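Table edge

A table edge is the outer border of a tabletop, including its vertical face and the corners where that face meets the upper and lower surfaces. In furniture making the term also covers the shape cut into the border, known as the edge profile.
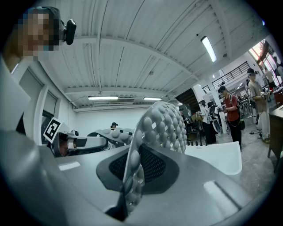 White tabletop with a rounded edge (right)

Profiles
The simplest profile is the square edge, in which the face meets the top at a right angle. Square edges are easy to cut but chip readily and are uncomfortable under the forearm. An eased edge is a square edge with its corners lightly sanded. In a bullnose edge the whole face is a half circle; in a half bullnose only the upper corner is curved. A beveled edge is cut at a slant, often on the underside, which makes a thick top look thinner.

Edge treatment
Solid wood tops are usually shaped with a router and finished along with the surface. Tops made from particleboard have a porous core and need a separate covering - most often a glued strip called edge banding. Banding is sold in rolls of plastic or wood veneer and is applied with heat-activated glue. Postformed tops avoid a front seam by bending the surface sheet over a curved core.

Wear
Edges take more knocks than any other part of a table. Common faults are lifted banding, dents and swelling from water that enters at a joint. A survey of school furniture by Catrin Cadwaladr and Siwan Morris examined 233 tables in Cotlow and recorded edge damage on 138 of them. Damage was most frequent within 6 inches of a corner.

See also
Countertop
Edge banding
Molding (decorative)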